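Why do the opening weekend numbers for the same film differ from site to site?

Posted by Tumelo Ntuli, 21/10/2023

Hello all. I write a small newsletter for the film club in our town and I want to include a short part on box office. My problem is that I find different numbers for the same film. For example, for the thriller Brollerora one site gave an opening of 10 million, another gave a bit less, and after some days both of them had changed. I also see that one page says it opened in 447 theaters and another page says 800. Which one should I print? I don't want to write something wrong, but I also don't want to wait two weeks until everybody has forgotten the film.

My second question is smaller. What is the "per-theater average" and is it worth to mention it to people who only like movies and don't like tables?

Nermina Vukadinović

I worked for some years in the office of a small distributor, so I can explain how it was done with us. Other companies may do it a little differently.

The number you read on the last day of the weekend is an estimate. The distributor has real sales for the first days, and for the final day it makes a guess from how similar films behaved. The next day the real sales come in and the number is corrected. Usually the change is small. If there was a storm, or a big sports match, it can be larger. So please look if the page says "estimate" or "actual". If it says nothing, I would treat it as an estimate.

The opening can also include the preview shows from the evening before. Some sites put them together with the first day and some show them on a separate line. When you compare two films, check that both are counted in the same way.

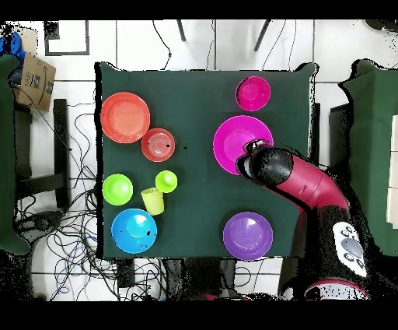 Colorful plastic dishes on a dark green tabletop.

About the theaters: many films open small and grow. It is possible that Brollerora started in 447 and moved to 800 in its second week, and the second page only shows the widest release. Look for two words, "opening" and "widest". There is also a difference between theaters and screens. One building can show the film on up to 10 screens, and it is still one theater.

The per-theater average is the weekend money divided by the number of theaters. I think it is worth one sentence when a film plays in few places. We had a quiet drama called Darnemov that opened in 128 theaters. It looked like nothing in the big list, but the average was very good, and for this reason the cinemas kept it for a long time.

For your newsletter I would print the estimate, write the word "estimate" next to it, and put the corrected number in the next issue only if the difference is big.

Swanepoel

just use one site and stick with it. doesnt matter much which. your readers wont check

Ranum

I agree partly with the answer before mine – one source is better than mixing three. But write the name of the source under the number, then a reader who finds another figure can understand why.

One more thing to check is the territory. "Domestic" on American sites normally means the United States and Canada together, and "worldwide" adds the rest. If the film opened in other countries on a different date, the worldwide number for the same weekend tells you very little. Also, older films are sometimes shown with ticket prices adjusted for inflation, and these numbers should not stand in one list with normal ones.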